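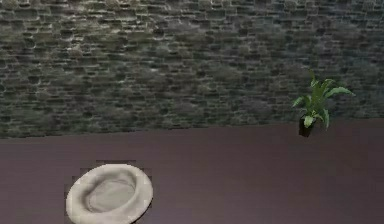 Visit report: Skakar open day, remote demonstration of manipulation tasks
October 21, 2018

Skakar opened its teleoperation lab to visitors for one afternoon. I went to see how the company records demonstrations, and in particular how much of the work is done in simulation before an arm is involved. Most of it is. The operator sits at a desk with a tracked hand controller and a monitor, and the rendered room is the same one from station to station. Only the task list changes.

The software is called Gernari. It logs the hand pose and the state of every movable object 60 times a second. A demonstration begins when the operator presses a foot switch and ends when the switch is pressed again. Failed attempts are kept in a separate folder and labeled with the step at which they failed. Our guide said the failures are reviewed once a week, but she could not say whether they are used in training.

The set for the room stood at 1231 accepted demonstrations on the day of the visit. The target is 2000 by December. Tasks are short: pick up an object, move it, put it down, open or close a piece of furniture. Instructions are written as one plain sentence and read by the operator before the switch is pressed.

The dresser tasks took up most of the session. Drawers are harder to demonstrate than they look, at least with this controller. There is no force feedback, so the operator has to judge contact with a knob by eye, and the knobs are small on the monitor. Objects on top add a second problem, as a careless approach from above can knock one over and void the attempt.
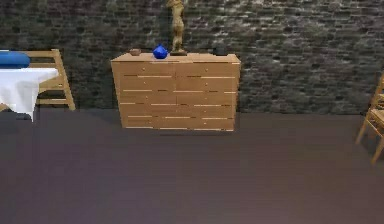 Simulated room with the dresser, as rendered in Gernari.

Visitors were allowed one attempt each. Mine was rejected. I closed the grip too early, missed the knob and pulled at nothing for several seconds - the log showed this clearly on playback. The second station used a Caler hand-guided arm, where the operator holds the wrist and moves it through the task directly. This was easier to learn and slower to reset.

I asked about render quality. The picture sent to the operator is compressed to keep the delay low, and edges suffer for it. The staff regard this as acceptable. I would want to see grasp errors compared at two compression settings first.

The slides are to be sent to everyone who signed in at the desk.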